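Grurnmont Storage Clearance: Progress Report, December
Stage 2, mixed compartments
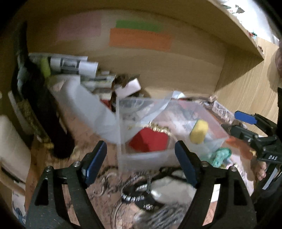
Keegan Whitcombe asked after the last report whether mixed contents should be sorted on site or boxed as found and sorted later. On-site sorting has been kept. Boxing as found was tried on 10 compartments and gave no saving in hours.

Status: 1666 of 2804 items are entered in the Manudent register. Packaged goods are entered by the stack. Items in clear plastic boxes are entered singly, and the box receives its own line.

Open points: light-wood compartments with packages piled at the back take longer than budgeted. Long items are now taken out first. The Tisov labels do not hold on frosted plastic; a replacement roll of 100 is on order from Kong.

Next period: finish the remaining compartments and reconcile the register. Saturday work is not planned. No change to the budget is requested.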